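In Defense of the Dusted Lamp

I have been meaning to write about lamps for a while now, and since November is when I start switching mine on before supper, I suppose I had better get to it. My position, for anyone who likes to have these things up front, is that the desk lamp is the most neglected object in the average home, and that wiping it down properly with a cloth is worth more than any new lamp you could go out and buy.

I can hear some of you sighing. We all dust the shelves. We dust the desk, usually in a big curve that goes politely around the lamp and leaves a little gray island at its foot. Then we sit down in the evening and wonder why the room feels tired.

My own lamp is a Wernov, a plain thing with a heavy foot and a long arm, and I have had it 17 years. For the first several of those I never cleaned it at all, unless you count blowing on it. When I finally did, I was so embarrassed by the state of the cloth that I took it straight to the laundry room before my husband could see.
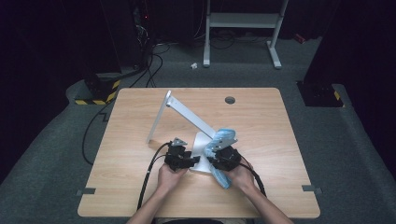
A cloth is all it takes, really. I know there are sprays. I was given a bottle of Dustevora one birthday (an odd present, but kindly meant) and I used it up on the bathroom mirror. On a lamp I much prefer a soft cloth that has been through the wash so many times it has given up being stiff, and I like to bunch it in my hand and let the folds find the corners. A cloth folded into a neat square looks very professional and misses half of what is there.

The arm is the pleasant part. It's long and smooth and you can go up and down it in a few strokes -- switched off and unplugged first, please, and left to cool if it has been on. The base is where people lose heart. It's flat and low, things get pushed up against it, and the dust there has usually met some coffee and made friends. You have to hold the lamp steady with one hand and work with the other, and you have to be willing to move it, which for some of us means facing whatever has been living underneath. 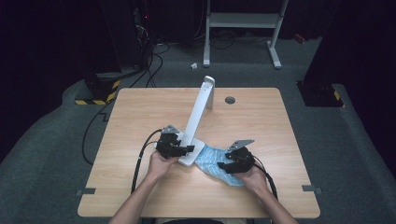

My mother held that you could judge a housekeeper by the underneath of things, and I spent a good part of my youth resenting her for it. I have softened. I don't think anyone should be judged by the underneath of a lamp, but I do think there is a small private satisfaction in knowing it's clean, the same kind you get from good socks.

What I will argue against, quite firmly, is the idea that a white lamp that has gone dull needs replacing. I nearly did it myself. I had a Zondell picked out in the catalog, on page 19, with the corner turned down. Then I gave the old one ten patient minutes at the kitchen table, where the light is better, and turned the page corner back up again. The color was still in there. It had only been waiting under a few winters of toast crumbs and radiator dust.

So do the lamp. Do it before the shelves, if you like, while you still have some patience left, and finish up at the head, where the light comes out and the dust does the most harm.

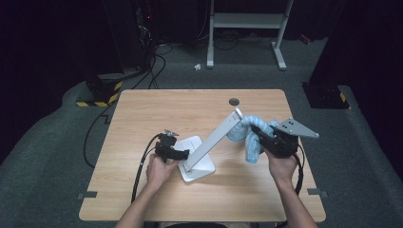
Ilona Kun wrote in to say that she agrees with nearly all of it but would start at the head and come down, as whatever falls from the top lands on the base and has to be wiped a second time. She also keeps one cloth for lamps alone and won't let it near the kitchen. I've thought about it over two cups of tea and I'm afraid she is right about the order. On the matter of the separate cloth I am still holding out.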